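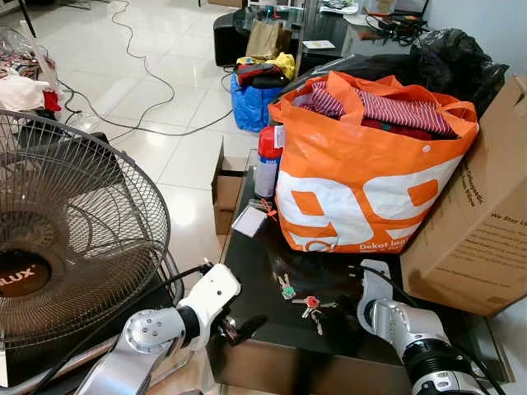 ## 4. Do tags and fixed places cut down on lost keys?

The advice to give keys a "home" is so common that few writers bother to cite anything for it. When they do, the trail tends to lead back to Ackermann's Darkbridge study, which followed people who had agreed to put a bowl or hook by the front door. Ackermann reported fewer searches after the bowl went in. We have no quarrel with her counting. Our doubts are about what was being counted, and about who was willing to have a bowl in the first place.

### 4.1 What the earlier work measured

Ackermann asked people to note each time they had "looked for" their keys. Mkhize later used the same wording in Wendunov and got a much higher rate, which he put down to larger homes. Another reading is that the two groups understood the question differently. Some people count a glance at the hall table as looking. Others count it only once the couch cushions have come up. Neither paper gives a minimum length for a search, and neither asked whether somebody else in the home had moved the keys.

The bowl itself raises a second problem. A person who signs up for a study on tidiness, accepts a free bowl and then fills in a form about it every evening has been reminded about keys every evening. It would be surprising if that did nothing. To learn what the bowl adds, we would need a group who filled in the form and got no bowl, and we could find no published study that had one.

### 4.2 Our diary study

We recruited 100 adults through two community noticeboards and asked them to keep a paper diary through December. All of them got the same diary. Half, drawn by lot, were also given a plain dish and asked to keep it near the door they used most. A search was defined as any hunt for keys that went on past the time it takes to boil a kettle, a rule that Younis had tested in a small pilot and that people seemed to grasp without further help.

Only 60 diaries came back complete. This is a poor return and we don't want to dress it up. People who lose things may well be the same people who lose diaries, in which case our figures run low in both groups. December is also an odd month, with visitors, borrowed cars and spare sets handed to neighbours, and we would choose a duller one next time.

The completed diaries held over 700 entries. Most were a single word ("none", "fine", a tick). Among the rest, searches were slightly less common in the dish group, but the gap was small enough that moving a few heavy searchers from one side to the other would erase it. We see no honest way to call this an effect.

### 4.3 Tags, caps and colours

Coloured tags and caps are sold on a different promise. They are meant to help a person tell one key from another, and by extension one set from another. Figure 2 shows the sort of marking we mean: two sets of keys on a dark table, the upper with a small green tag, the lower with a red-capped key and a green-capped key among several silver ones. Green turns up on both sets. A visitor told to "take the green one" would have to ask a second question.

This kind of overlap was common in the diaries. One respondent had marked the back door in blue at her own place and the front door in blue at her mother's, and wrote that she had stopped noticing the colours within the month. Another could list every cap and what it opened, but also said he could do that by feel. Colour codes were mostly described as useful by the person who had set them up, and much less so by anyone else who had to use them. Chraibi and Ait Ali found something similar with labelled spice jars, although they were more hopeful about it than we are.

It is worth keeping the two claims apart. A cap may save a moment at the lock. It does nothing for a person standing in the kitchen with no keys at all. The leaflet from Unetti, whose caps a number of our respondents already owned, runs these together under the heading "never search again", and at least one magazine column has repeated the line as if it had been tested. We asked the firm for its source and had no reply by the time of writing.

### 4.4 What can be said

Our result does not show that bowls, dishes and hooks are useless. With so few diaries we could have missed a modest benefit, and a modest benefit may be worth the price of a dish. It does suggest that the large drop found at Darkbridge owes a good deal to being asked about keys every night.

We also note that the dish was often full of other things. Respondents wrote of coins, lip balm, parking stubs and, in one case, a second dish. Several put their keys beside it. El Sherbiny's housing survey, which was about storage in small flats and barely mentions keys, found that flat surfaces near a door attract whatever is in the hand at the time. We suspect that a fair test of the fixed place would have to measure how crowded the place becomes, and we turn to that in Section 5.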